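Home Issues Articles Authors Search Contact

3. Materials and sorting procedure

3.1 Source of the object list

The object list was drawn from household inventories collected in Amport and Lirham. Each of 40 households was asked to empty one mixed container of its own choosing – a drawer, a tub, a bucket under the sink – and to write down the contents in the order in which they came out. Usable sheets were returned by 39 households. The remaining sheet listed only the container itself and was dropped.

The sheets gave 600 entries after spelling had been made uniform. Entries that named a substance without its holder ("vinegar", "salt") were kept under the holder if the household had named one elsewhere on the sheet, and otherwise removed. Broken objects were retained when the household still gave them a use. A cracked peg kept for sealing bags was therefore listed as a bag closure, whereas a cracked peg with no stated use was left out. Batteries, medicines and blades without a guard were removed for reasons of safety and do not appear in any later stage.

Entries were then grouped into object types. Fuad Alemneh and Štefánia Kuruc worked through the sheets separately and met to settle differences. Most disagreements concerned cleaning cloths, for which the households used a wide range of words. We adopted a single type, "cloth", with surface (flat, looped, waffle) recorded as an attribute. Sponges were kept apart from cloths whatever their thickness. The final list contained 80 object types.

3.2 Attributes

Four attributes were recorded for every type: the room in which it is mainly used, the stiffness of its main part, its shape at rest, and its visible wear. Stiffness was scored by hand as soft, yielding or rigid. An object made of two parts of different stiffness took the score of the larger part, with a note of the smaller. A dish brush is thus rigid with a note for the bristles.

Shape at rest caused more difficulty than expected. Several types have more than one stable position, and participants in the pilot sorting treated the same object differently depending on how it lay. A roll of tape in its dispenser is easily read as a ring when it is on its side and as a tool when it stands upright. A folded cloth was often placed with flat goods, and the same cloth dropped loosely was placed with items "to be washed". We therefore recorded the resting position at the start of each trial and did not correct it once the items had been put down.

Visible wear was scored as none, light or heavy. Marks were scored wherever they occurred on the object, and a stained sponge was not replaced by a clean one between sessions. The scoring concerns appearance only. In the Akpan scheme, from which our wear scale is adapted, a mark counts as heavy if it can be seen at arm's length under ordinary room lighting. We kept this rule but extended it to translucent objects, for which the mark had to be visible against both a light and a dark ground.

3.3 Grouping of items

Items were presented in mixed groups, each made up so that no single room accounted for all of the contents. Groups were drawn from the list at random and rejected if they contained two objects of the same type. Rigid items with long handles were permitted only if they could lie flat on the floor of the container. Figure 2 gives a group in place, with a blue-handled, fork-like tool along the back wall of a grey plastic bin, a blue and white looped microfibre cloth in front of it, and a white sponge and a tape dispenser towards the opposite side. The sponge would be scored as heavy for wear, as the lower half is greyish with darker blotches. The dispenser lies on its side.

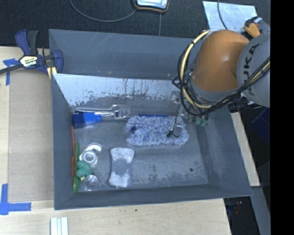 Groups of this kind separate use from material. A participant who sorts by room will tend to place the cloth and the sponge together and will have to decide whether tape belongs to the kitchen, the desk or neither. A participant who sorts by stiffness will reach the same pairing of cloth and sponge by a different route, and the two strategies can be told apart only by the placing of the rigid items. For this reason every group included at least two rigid types with different main rooms.

3.4 Instructions and recording

Participants were told to put the contents away "as you would at home" and were given four empty trays. The trays carried no labels. They could use as many or as few trays as they wished, and could leave an item where it was. Items left behind were recorded as a separate outcome, not as errors, and are reported with the Vestari groupings in Section 4.2.

Questions about what an object was for were answered with the name used on the household sheets and nothing further. Where a sheet gave two names, the more common one was used. The final contents of each tray were written down by Kuruc and checked by Alemneh before the items were returned. The order of placement was also noted, although a cloth picked up together with a second item – a frequent occurrence with looped surfaces, which catch on prongs and clips – was entered as a joint placement and excluded from the analysis of order.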